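Old phones wanted again in Wutus

30 July 2025

The town of Wutus will collect old mobile phones from its residents for one more month. The collection started in spring at the library and was planned to finish this week, but the town office decided to keep it open until the end of August. Until now 409 phones were handed in, which is much more than in the first collection two years ago, when people brought 164.

Phones can be left at 8 places in the town. These are the library, the town office, both schools, the post office, the bus station, the swimming hall and the Priedītis garden shop on the road to the lake. The boxes are green and have a narrow opening on the top, so a phone can go in but a hand cannot easily take it out.
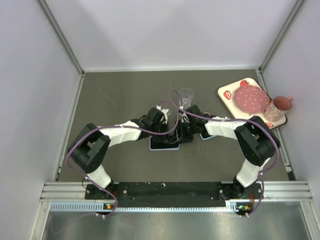 The firm Cirkico empties the boxes and sorts the phones. Those which can still be used are cleared of all data and get a new battery if it is necessary. They are then given to families and to older people who have asked for one through the social service. The rest is sent for recycling of the metals. The town pays only for the transport, and this costs 80 euros each time the van goes around.

Many residents have asked what happens with their pictures and messages. The town office answers that the owner should delete everything at home before bringing the phone, and also sign out from all accounts. If a phone does not turn on any more, it can be given to the librarian in a closed envelope with the word "broken" on it. Such phones are not repaired, and their memory is destroyed.

Chargers and cables are also welcome, but they should be tied together with a string or a rubber band. Tablets, laptops and loose batteries are not accepted in the green boxes. For these there is the waste station behind the fire house, open every working day until six in the evening.

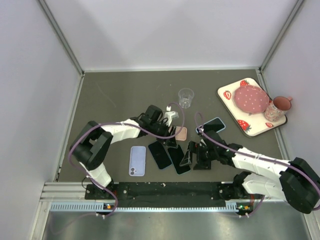
Before a phone goes into the box, the owner is asked to take off the case and remove the SIM card and the memory card. Cards left inside are cut in pieces and are not returned. Small things are often forgotten in the pockets of wallet cases, and the library already keeps two bus cards and one house key from there. At home it is practical to do this work over a table and to have a small container ready, for example a clear plastic cup like the one near the phones in the picture, so that the tiny cards do not fall on the floor.

The pupils' club Skemetico will help at the library in August with deleting of data. The help is free and it is not needed to book a time, but the owner must know the screen code of the phone.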